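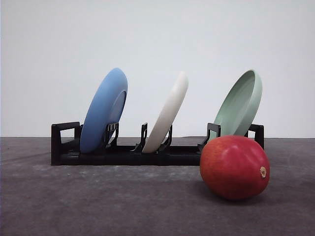
Three plates in a rack, one of our kitchen test setups.

About Zolgate

Zolgate tests household and light shop robots and publishes what they can and can't do. We started in one room on Crabtree Street and we are now a team of 7. Ashley Tunstall founded the company and still runs the test floor.

People ask us whether a machine can do the chores yet. Our short answer is: some of them, slowly, with a person nearby. Picking up a plate and standing it in a rack is a fair example. A robot that has practiced with one rack can often do it. Change the rack, or put something in front of it, and the same robot may push the plate into the divider or let go too early.

What we test

Our list has 88 chores. Most come from the kitchen and laundry: racking dishes, wiping counters, putting groceries away, folding towels. The rest come from small shops and include sorting parts, packing boxes and loading trays. Each chore has a written setup, a time limit and a plain rule for what counts as done. A plate that is leaning on its neighbor is not done.

In our last full round we ran 2,897 trials. A person had to step in on 2,553 of them at least once. We count any help at all, including moving an item back within reach.

How we work

Makers send us a machine and we run it on our own tables with our own dishes. They may watch, but they may not adjust anything once a round begins. We don't sell robots and we don't take a share of sales. Makers pay a flat testing fee, and it is the same whether the report is good or bad.

Reports go into Zunora, our results library. Anyone can read it free of charge. Shop owners who want a chore of their own tested can book through Bastis, our service for small businesses.

Visits

The test floor is open to visitors by appointment. The next round starts in January, and we are taking machines for it now. Write to the front office and tell us which chores yours is meant to do.

Page last updated December 25, 2025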